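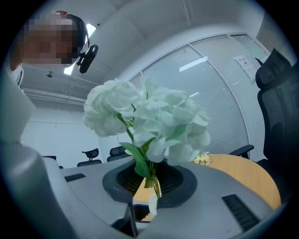

Fig. 11. White artificial hydrangeas, two blooms.

Section 4: First Use and Everyday Milling

Read Section 2 (Safety) before you plug in the Clallenetti grain mill. The steps below cover the standard hopper. If you have the small hopper for spices, see the sheet packed with it.

4.1 Before the first batch

1. Set the mill on a flat, dry counter. Leave a hand's width of space behind the motor housing so the vent stays clear.
2. Wash the flour bin, the bin lid and the hopper in warm, soapy water. Rinse and let them dry overnight.
3. Wipe the outside of the housing with a damp cloth. Do not put the housing or the stones in water.
4. Push the flour bin under the spout until it clicks.
5. Turn the texture dial to COARSE.
6. Add one cup of plain white rice to the hopper, switch the mill on, and let the rice run through. Throw this flour away. It picks up stone dust left over from the factory.

Note: A faint smell from the motor is normal during the first two batches.

4.2 Grains you can use

Dry wheat, spelt, rye, barley, oat groats, millet, rice, quinoa and buckwheat are all fine. Dry popcorn can be milled on any setting from 16 up. Rinse quinoa only if you have time to dry it completely, and spread it on a tray, not in a bowl.

Do not mill flaxseed, sesame, nuts, coffee, or anything sprouted and still moist. Oily seeds glaze the stones.

CAUTION: Check grain for small pebbles before it goes in the hopper. A pebble can chip a stone, and chipped stones are not covered by the Drundent warranty.

4.3 Milling

1. Check that the flour bin is empty and clicked into place.
2. Switch the mill on with the hopper empty. Always start the motor before adding grain.
3. Turn the texture dial to the setting you want. The dial runs from 1 (finest) to 34 (cracked grain). For bread, begin at 11. For pancakes and muffins, go a little finer. For hot cereal, try anything above 16.
4. Pour in the grain slowly. Stop at the fill line inside the hopper.
5. Put the lid on. Leave it on until the sound of the motor rises, which means the hopper has run out.
6. Wait a few more seconds, then switch off.
7. Let the flour settle for a minute before you pull the bin out.

Note: Move the dial toward a finer setting only while the motor is running.

Fresh flour comes out warm. Leave the bin lid ajar until the flour cools, then move it to a closed jar. Whole-grain flour keeps for a few days in the cupboard and much longer in the freezer.

4.4 If the mill stops

The motor shuts itself off if it gets too hot or if grain is packed between the stones.

1. Switch off and unplug.
2. Let the mill cool for half an hour.
3. Tip any loose grain out of the hopper.
4. Turn the dial to COARSE, plug in, and switch on.

If the motor hums and does not turn, switch off at once and go to Section 6.

CAUTION: Never put a spoon, skewer or finger in the hopper throat while the mill is plugged in.

Replacement bin gaskets are part number 1848.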